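Skincare Corner > Serums and treatments

Pilling under sunscreen, is it the serum or me?

posted by dewyish_in_senetville, 24 December 2021

Okay, I need help before I throw this bottle across the bathroom. I've been using the Tretitik overnight serum since August and I really like it. My forehead is smoother, the dry patch by my nose is gone, and it smells like almost nothing. So last month I started putting it on in the mornings too, and now my sunscreen rolls up into little gray crumbs every single day. I look like I've been rubbed with an eraser!

My morning goes like this: rinse with water, two pumps of serum, a bit of Shin gel cream, then sunscreen. I've tried waiting between layers (I timed it once, 100 seconds, which felt like a year when I had to catch a bus). 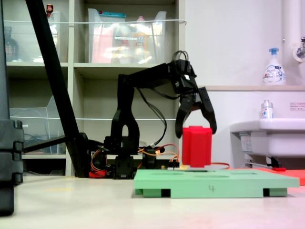

I've also tried patting instead of rubbing, and that helped my cheeks a little but did nothing for my jaw. At night there are no crumbs at all with the same serum and the same cream. I don't want to buy a new sunscreen if I can help it, I've got most of a big tube left. Has anybody fixed this without starting over?

mossandmilk (113 posts)

Two pumps is a lot for daytime. I had the same thing with that serum and went down to one, spread over damp skin, and the crumbs mostly quit. I'd also drop the gel cream in the morning for a few days. Gel creams and serums can both leave a film, and when you drag sunscreen over two films they ball up. Change one thing at a time though, or you won't know which one did it.

If your skin feels tight by lunch without the cream, put it back and skip the serum instead. You're already getting it at night. I know that's boring advice, but I ran mine nights only for a whole bottle and couldn't see any difference.

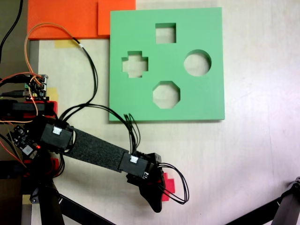
Green board with four cut-out holes, on a pale tabletop.

For the jaw, check whether you've got dry flakes there. I did, and half of my "pilling" was just me. A soft washcloth the night before took care of it.

grorum_fan_club (201 posts)

just get the Grorum milk sunscreen, never pills on me, end of story

peachfuzz_and_proud (186 posts)

I'd hold off on buying anything. Try the sunscreen by itself on one side of your face and your normal routine on the other. If the bare side crumbles too, the tube is your problem and no amount of patting will save you. Mine did exactly that and I was so annoyed, I'd blamed a perfectly nice serum for weeks.
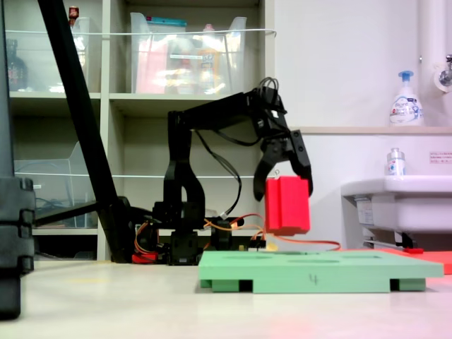 Red block in the gripper, over the green board.

Please don't cut back on how much sunscreen you use to stop the crumbs. I did that one summer and got a very pink nose. Put it on in two thinner coats and let the first one settle while you do your teeth. And go all the way down your neck while you're at it, I always forget mine.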